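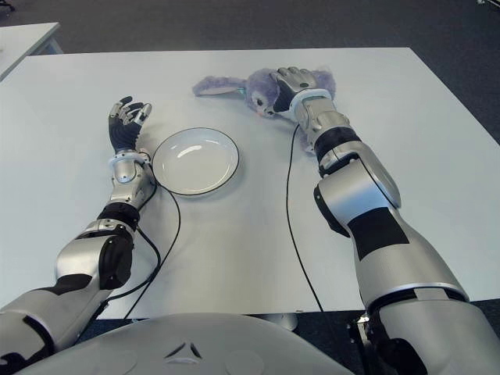 Head view, right hand on the plush toy, plate to the left

Ticket 2045: second pair of hands for Betstead
Opened by: Waqas Durrani
Status: on hold

Clomham wants a yes on the Lanetti quote by December. It covers 3 spare hands and a service plan. I'm not convinced. The plan leaves out cables, and ours lie loose on the table beside the plate. Who pays when one snags?

Vignesh Raju, 9:40
Cables are a separate line, part 1083. I've asked for a price. The hands have a lead time of 16 weeks.
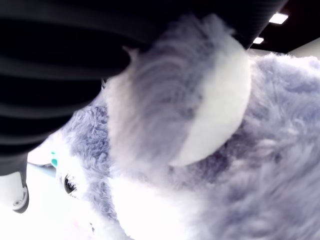 Wrist view, plush fur at close range

Waqas Durrani, 11:15
The quote also lists a wrist camera upgrade. At this distance I get fur, one eye and a lot of blown-out white. Would the new one do any better under our lights? Lanetti's sheet doesn't say. I'd want a loaner before we budget for it.

Vignesh Raju, 2:05
Asked. Kekana may have one to lend. Leaving the camera line out of the order for now.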